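Naltow Tea Table Set - Set-up Guide
Section 2: Laying the table and loading the tray

Read this one before you unpack the small bags. Goes quick if the table is clear and wiped down. Pink tray comes out first, pastries after.

Tray down flat, toward the far side, pastries spread out on it.
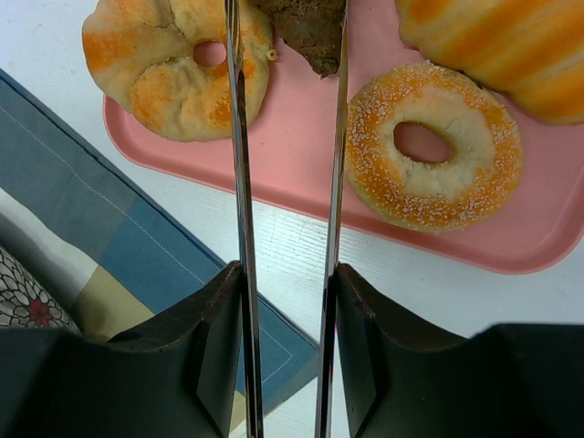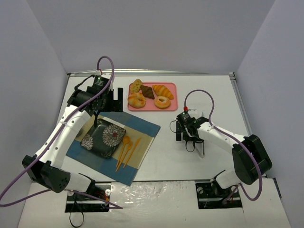
Érica Araújo wrote in after the first printing to say the pastries should go on the tray before the tray goes on the table, less bending for small kids. Fine either way. The steps below work in her order too, just swap 3 and 4.

Before you start
Wipe the table with a dry cloth. Damp is OK but let it dry off first, the tray slides on a wet top.
Open the pastry bag over the box lid, not the floor.
Keep the bag tie. You'll want it in Section 4.

Steps
1. Lift the tray out by the short ends. Don't pull on the rim.
2. Peel the film off the tray. Start at a corner - it tears if you start in the middle.
3. Set the tray down, raised rim up. Leave the near part of the table open for cups and plates (Section 3).
4. Put the pastries on, one at a time. Browned side up.
5. Space them so a child can get fingers around each one. If two touch, turn one a little before you move the whole row.
6. Check that nothing hangs over the rim. A bun on the rim tips when the tray gets passed.
7. Press down on each corner of the tray. Rocks? Go to "Tray won't sit flat" below.

NOTE: Placemat goes down before the tray if you are using one. Tray can go next to it, doesnt have to sit on it.

NOTE: Other trays will do. The Gurker snack tray is a bit shallower so use fewer pieces.

CAUTION: Pastries are play food. Do not bake, microwave or freeze. Keep well away from real baked goods at parties, they get mixed up more than you'd think.

CAUTION: Not for children under 24 months. Throw out any piece that has cracked or come apart. Do not glue.

Tray won't sit flat
Look for film stuck underneath, that is the usual cause. If the tray got bent in the box, lay it upside down on the table with 2 heavy books on top and leave it overnight. Still rocks - write to us for a new one, order part 1453. Have your receipt handy.

Clearing up
Pastries off first, then the tray. Wash the tray by hand in warm soapy water, air dry. Pastries get a wipe only. No soaking, water gets into the seams and takes days to come out.
Store the pastries in the bag, loosely. Packed tight they pick up dents, and the dents dont always come out agian.
Tray goes back on top of the bag, rim down.

Spare parts and questions: Taner Kaplan, Naltow parts desk, mornings only. Desk is closed in August.

Next: Section 3, Cups and plates.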